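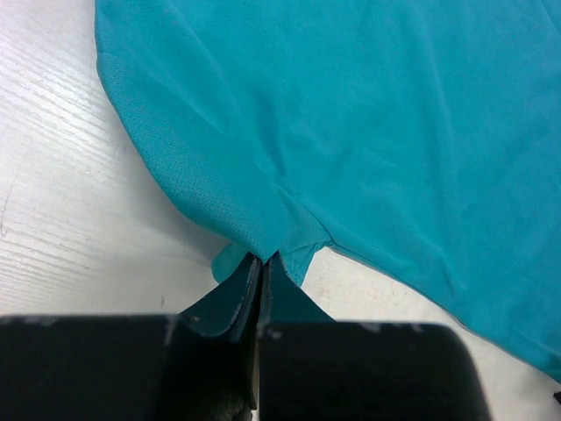 About Us

Posted May 29, 2022 by the Grorik team

Grorik is a folding and mending service for sports clubs, and we love what we do! We started out of a spare room in January with one table, a steam iron and a big pile of netball bibs. Now we look after the team kit of 55 clubs, and over 80 bags come through the door in a busy week.

Most of it is T-shirts. Sports fabric is lovely to wear and a bit of a menace to fold — it slides, it springs back, and the mesh panels never want to sit the way the plain cloth does. So we lay each shirt out flat on a white tabletop, where a stain or a loose thread shows up straight away, and smooth it from the middle out to the hems before making a single fold.

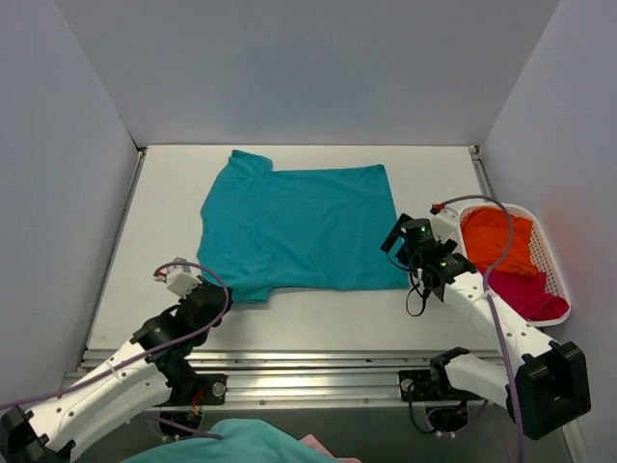

Colours are the fun part. Teal, orange, magenta, whatever your club plays in, we keep each set together from the basket to the finished stack. Our Rosine fold (sleeves in, sides to the centre, then up from the hem) gives you a neat square that fits a locker shelf. The Inga fold is smaller and tighter, and it's the favourite for away games when everyone is packing a sports bag in a hurry.
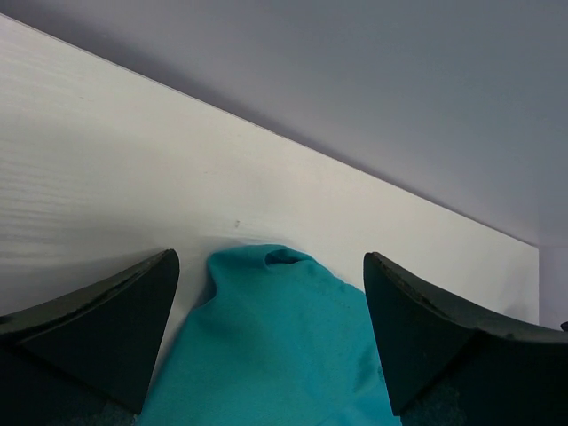 Mending happens at the Prumance Street shop, where we have two sewing machines and a frankly enormous thread drawer. Bring in split seams, dropped hems, numbers that are peeling off. Small repairs are usually ready in 2 days.

Drop in and have a look around any time we're open. We're always happy to show you a fold or two — bring your own shirt!

14 shares
2 comments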